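Home Help Board > Furniture > Wood finishes and care

Posted in December by Gwawr Griffiths
1,608 views - 6 people found this useful

Pale wood table: is it veneer or solid, and what do I put on it?

I bought a light wooden table secondhand from a couple in Jornham who were moving. They thought it came from a store called Trena but had no paperwork and couldn't remember what it was finished with. I've had it for two months. We eat at it, my son does his homework at it, and on Thursday nights it gets covered in sewing.

My question has two parts. First, how do I tell whether the top is veneer or solid wood? Second, what should I be cleaning it with? My mother says lemon oil. The man at the hardware store sold me a tin of Lamico wax, which I haven't opened. Up to now I've only used a damp cloth and a dry one after it.

I would like to get this right before I put something on it that I can't take off. A bookcase I waxed a few years ago went sticky and stayed that way, and it still collects dust.
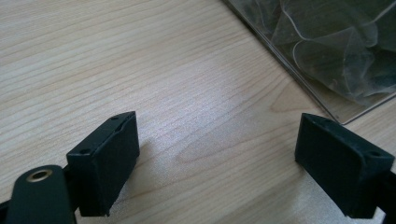

The finish is what I can't work out. I tried looking it up and every guide wants you to know already whether you have oil, wax or lacquer. To the touch the top is smooth, and I can't feel much of the grain when I run a fingernail across it. It does throw some light back, and there is a whitish shine in the middle where you lose sight of the grain, so I don't think it's bare wood. It isn't a high gloss either. The underside is plain and a bit rough, and feels different from the top.

I don't want to sand it. I also don't want to spend a lot, the table was cheap.

Edited to add: someone asked about the edge. The lines on the top do seem to carry on over the end, but the edge is rounded and I can't follow them very well.

Tags: tables, veneer, cleaning wood, secondhand furniture

3 replies - sorted by oldest

oldbench_urquhart

Look at the ends of the table, the two short sides where the boards would have been sawn across. On solid wood you should see end grain there, which looks like short curved lines or little dots, and it should match up with the lines on top. If the ends show long straight lines running sideways, that's a strip of edging glued on. A rounded edge makes it harder but get down at eye level with a flashlight and you can usually tell.

Then look underneath. If there is a figure on top, find the same spot on the underside. It won't be identical on solid wood, but the boards should be the same width and the general direction should agree. If the bottom is a completely different wood, or there's no sign of joints, it's probably veneer.

For the finish, put one drop of water somewhere out of the way and leave it for ten minutes. If it sits up in a bead and wipes off clean, you have lacquer or varnish, and you don't need oil or wax at all. If it goes dark underneath, the wood is oiled or the finish has worn thin. After that, try a cotton swab with a little mineral spirits on a hidden spot. If the swab comes away yellowish or a bit greasy, there's wax on it.

Leave the Lamico in the tin until you've done both. Wax over lacquer won't hurt it but it smears, and if you put it on thick you'll have your bookcase over again. Lemon oil is mostly scent and mineral oil. It looks nice for a day.

Damp cloth, then dry cloth is fine. A drop of dish soap in the water if it's greasy.

Marked helpful by 6 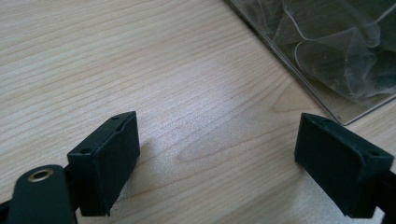
Table top in soft light, with the curved grain near the middle.

tableandfour

just use lemon oil, we've used it on ours forever and it's fine. solid wood is heavier so lift one end and see

Marked helpful by 2

pnw_refinisher

I'd agree with the first reply on nearly everything. I would not go by weight. A veneered top on a dense board can be heavier than solid pine.

The arched grain doesn't settle it either. You get those nested curves when a board is cut flat across the log, and veneer can be sliced to show the same thing. What you want to check is whether the pattern repeats. Veneer sheets are cut one after another from the same piece, so you sometimes see the same arch two or three times across a top, or flipped like a mirror. If every part of yours is different, that leans toward solid but doesn't prove it.

The shine you describe sounds to me like a satin lacquer. Do the water drop before you believe me. If it is lacquer, put felt under anything ceramic, use a mat under the sewing machine, and skip any spray polish with silicone in it. Silicone gets into small cracks and makes trouble for whoever refinishes the table later.

Marked helpful by 4

1,531 other posts in Furniture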